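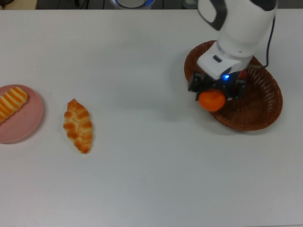
Bench log, May 10, 2026 — Fusiteck arm on loan, breakfast table routine

Ayman wants a yes or no on the Fusiteck package before the loan period runs out. The package is arm, gripper, controller and a "food handling starter library," a folder with 12 demo routines in it. I have now read all of them. Four are the same routine with the speed changed.

Running the tidy-up one today: fruit and bread go in the wicker basket, plate stays put. Mandarin first, as the manual suggests. Bread roll is on the bare table to the left of the basket, striped loaf on the pink plate. Gripper light is blue with the fruit in the fingers. According to page 69 blue means "ready," "holding" or "updating," so that's cleared up.

Settings for whoever takes over:
Grip force: 6 on their scale. The scale has no units. I asked. Support sent me the brochure.
Approach: from above, slow. Do not use "natural," it swings wide.
Basket: tilted rim, so set the release height off the high side. The default assumes a flat tray.

Things I like: the teach mode is good. You push the arm where you want it, press once, and the point is saved under a name you can read. Maja had a new pick point in before I'd found my coffee. Cable on the outside of the arm bothers me less than I thought it would, though I'd still want a clip on it before anyone runs this overnight.

Things I don't: the library license is billed per routine, per arm, and the quote comes to 1,161 a year for things we would rewrite anyway. The Avbridge unit we tried in January had a clumsier gripper and no library at all, and I miss it a little.

Maja's view is buy the arm, skip the library. Mine is the same, with more swearing. Ayman to ask if they'll sell it that way.

Still to do: striped loaf off the plate. It's long and ridged and the library calls it "generic elongated." Try a grip near the middle, force down one step, and write down what the light does.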